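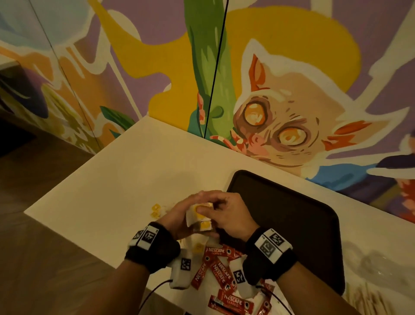 Heiðrún Bech wrote back that the booking page still shows the old prices to her, even on her mother's tablet, so she doubts it can be her own computer playing up.

Thank you, Heiðrún, and sorry for the runaround! I've put this under ticket 2939 and joined it to 1234, which was the same grumble from the Prostham branch back in February. I cleared the stored pages at 11 and then sat with a cup of something while Wandeo refreshed their end, and my copy came up right after that.

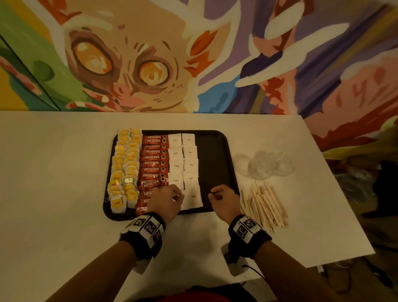 Do I need to cancel the booking I've already made?

Please leave it as it stands, and we'll put the price right from here before the invoice goes out. Give the page 30 minutes, then log out and in again, and do write back if the old figure is still there, however late it is.

Apinya Thongsuk, Skivach bookings desk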